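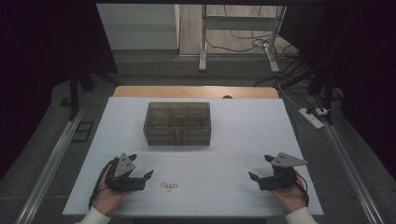 brickveneer59
Moderator, Buying and Selling board

Strata levies at Skitar, Gultbridge: is this normal?

Posted Monday, March 19, 2018

Looking at a two bedroom unit on the third floor of Skitar. The agent's ad says levies are "low". The contract says $3,325 a quarter. No pool, no gym, one lift. Has anyone here bought in that building or the one next door?

ploldale_pete
That's not low. I'm in a block of 40 in Ploldale, also one lift, and pay well under half that. Ask for the last few years of AGM minutes before you spend money on anything else.

Arancibia Unit 7
I own in Arancibia, over the road. Ours went up when the cladding was looked at. Skitar was finished by the same builder so it could be the same thing. High levies aren't always bad. Means the sinking fund is getting topped up.

ploldale_pete
Or it means it was empty and they're catching up. You can't tell from the levy alone.

Arancibia Unit 7
Didn't say you could. I said it isn't always bad. I'd take a big levy over a special levy six months after settlement.

gumleaf
Rented in Skitar until last July. Lift was out a lot and the carpark gate as well. Water came into the bottom level of the carpark every time it rained hard. Nice neighbours, quiet at night, good bus.

brickveneer59
Thanks. Agent didn't mention water. Strata report is ordered, should have it by the end of the week. Is the carpark common property or is it on title with the unit?

gumleaf
No idea, I was only the tenant.

Arancibia Unit 7
Usually the space is on your title and the slab and walls are common. Check the plan though, some have the spaces as exclusive use under a by-law. Your conveyancer will know in two minutes.

ploldale_pete
And take the levy off your offer. Nearly every buyer in there will be doing the same sums.

brickveneer59
Will do. I'll post the sinking fund balance when the report comes in.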